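Marciniak Fund for Community Safety
Grantee progress report, second period
Project: Neighbors Reporting Hate, Clastullow
Submitted by Ecaterina Gavrilă, project lead

Dear Urszula,

Thank you for your patience while we pulled this together, and thank you again for the long phone call in September, which helped us more than you probably realized. You asked us to write these reports the way we would talk to you, so I have tried to do that, and I apologize in advance for the length.

When the grant began, people in Clastullow who were harassed over their religion, their accent or where their parents came from had two choices. They could call the police, or they could tell a cousin. Most told a cousin. Our aim was to give them a third place to go, with a real person on the other end of the line who speaks their language and knows what to do next.

The phone line has now been open through the whole of this period, from eight in the morning until nine at night. We took 267 calls. A fair number were from people who simply wanted to know whether what had happened to them "counted," and Lợi Sầm, who runs the line, has gotten very good at that conversation. He tells callers that they don't need to settle that question before they talk to us. We opened 19 full case files, meaning that the caller wanted us to stay with them through a complaint, a meeting with a landlord or school, or a police report. Five of those are closed. The rest are moving at the speed these things move, and I would be misleading you if I said that was fast.

The school sessions were the happiest part of the period for me. Tadeusz Brzozowska rewrote the lesson plan over the summer after the eighth graders told him, quite kindly, that the old one was boring. The new version has them work through a nasty group chat message by message and decide at each point who could have stepped in and how. We reached 200 students with it, and two teachers have asked to run it on their own next term.

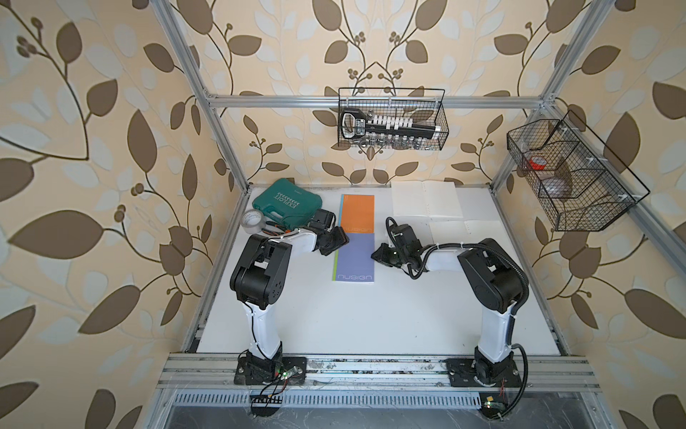

White tabletop and aluminum frame, with leaf-print wallpaper on the walls around them.

I also want to be plain about what did not go well. We had promised you a training day for bus drivers and station staff, and we had to put it off twice. The first time we had the date wrong for their shift change, and that was my mistake. The second time Zurton, the company that runs the buses, was in the middle of contract talks and asked us to wait. We have a new date agreed for the spring and a manager there who answers her email, so I feel much better about it than I did.

The other thing is translation. We budgeted for our printed guide in four languages and the need is clearly for more than that. Kacper Kalinowski has been keeping a list of the languages callers ask for, and he would like to talk with you about moving part of the unspent training money over to cover it. I told him I would raise it gently, so please consider it gently raised. He can send the figures whenever you want them.

Our partnership with the Zallov tenants' group has grown in a way we didn't plan for. They began by passing along a flyer and now they sit in on our monthly case meeting, with the callers' permission, and two of the housing complaints would have gone nowhere without them. We would like to write them into the next budget properly and stop relying on their goodwill and their coffee.

For the coming period we expect to hold the transit training, finish the guide in its current languages, and start an evening drop-in at the library for people who don't like the phone. Lợi would also like a second trained person on the line during holiday weeks, when he has been covering nearly all the hours himself. I agree with him, and I'll include it in the revised plan.

The expense sheet and the case summaries, with names removed, are attached separately. Please call me with any questions at all. Mornings before ten are best.

With warm thanks from all of us,
Ecaterina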